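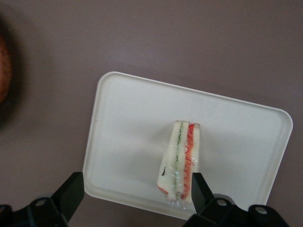 How to Pack Sandwiches for a Day Trip

Make the sandwiches the same morning if you can. If you leave before 7, make them the night before and keep anything juicy in a separate box until you eat.

What you need
Sliced bread, one day old
Soft butter or cream cheese
Fillings, sliced thin
Parchment paper
A hard-sided box with a lid
An ice pack

1. Take the butter out of the refrigerator first. Cold butter tears the bread.

2. Slice cucumber or tomato and lay it on paper towels. Salt it lightly, leave it for 15 minutes, then pat it dry.

3. Spread both slices of bread right to the edges. The fat keeps water out of the crumb.

4. Put the wet fillings in the middle, with cheese, ham or lettuce on either side.

5. Press down gently with a flat hand. Trim the crusts if you want to — they do help hold things together on a long walk, so I leave mine on for hiking.

6. Cut corner to corner with a serrated knife. Wipe the blade between cuts.

7. Wrap each sandwich in parchment and pack the box tightly, cut sides up. Fill any gaps with a folded napkin or a bag of grapes.

Lay the ice pack on top of the sandwiches and keep the box out of the sun. A frozen bottle of water works too, and you can drink it on the way home.

Egg and tuna are fine with an ice pack, but eat them first. Yesenia Ospina wrote in to say that she freezes plain cheese sandwiches in February for the whole month. I tried it with ham and it worked. Don't freeze anything with mayonnaise or lettuce.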